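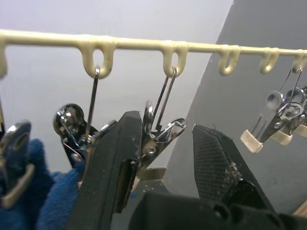

*Cream rail with the loops, wrist view. Left finger under the second loop.*

**Sunday, September 26, 2021. Hanging small laundry, notes**

I write this before I forget, and also for the colleagues who take over the bench on the next shift. The question from the Villalba people is still the same one: can the arms hang small laundry on a clip hanger without a person helping? They want a yes or a no for their plan. I don't have a yes. I can give them something better than only a no, I hope.

First, the clips. Each one hangs from its loop on a thin wire, so it can swing and it can also turn. When a finger comes from below and touches the body of the clip even a little, the clip moves away and the grasp must start again. At home I do this with one hand and don't think about it. I pinch the clip, it turns, my fingers follow. Our fingers do not follow, they go where the plan said.

Then the metal. The clips are chrome and the highlights are strong. Pelik (our detection program, for those who are new) finds the rail and the loops well. With the clips it is confused, most of all where several hang together and overlap. It likes to join two clips into one long clip and then gives a grasp point in the air between them. I went through 642 labeled views last week and marked 173 where I myself was not sure which lever belonged to which clip. So I can't be too angry with the program.

Light wall behind the clips is easier than the gray panel, this is my impression only. I did not test it separately.

Dust on the finger pads: please clean them before each session. There is again a patch of pale particles on the mesh of the right finger. I don't know if it changes the grip on thin cloth, but I would like to remove the doubt.

**What the arms can do today, in my opinion**

- Pick up a sock from a flat board, if it lies alone. Good.
- Pick up one sock of two that lie side by side. Medium, it depends how near they are.
- Bring the opening of the sock to the height of the clips. Good, but slow.
- Open a clip and keep it open while the second arm brings the cloth. Poor. Both arms must be exact at the same moment, and the clip is free to swing.
- Insoles. They are stiffer than socks and flat on the board, so the finger tips press down and the edge must be found first. I like them as a test object, they show very clearly when the height is wrong.

For the board session the layout was two rust-red socks with the toes toward the operator side, then the two pale gray insoles to the right. The cloud-shaped hanger is on its wire from the dowel, three clips on each side, the small dark blue cloth on the leftmost. I prefer this hanger to the long rail. All clips are in view from the head camera and there is more room for the wrists.

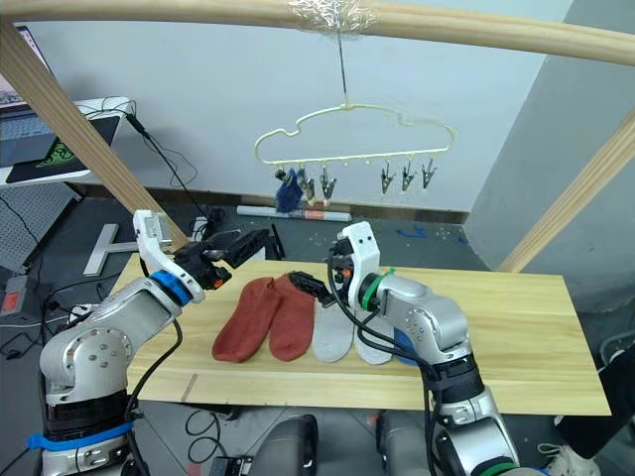 **To do**

- Repeat the insole pick with a lower approach angle, 7 tries per side, same speed.
- Ask Clustska if softer finger tips exist for this gripper. I asked already in March and have no answer in my mail.
- Fix the hanger wire so it can't rotate, run the clip opening again, then free it and compare. If the fixed one is also poor, the swing is not our main problem and I was wrong above.
- Move all logs to the folder Rata. It has 3,335 files now and the names are not consistent, please use the date first.
- Write to Villalba: picking from a flat surface yes, clipping not yet. Offer them a version where a person does the clips.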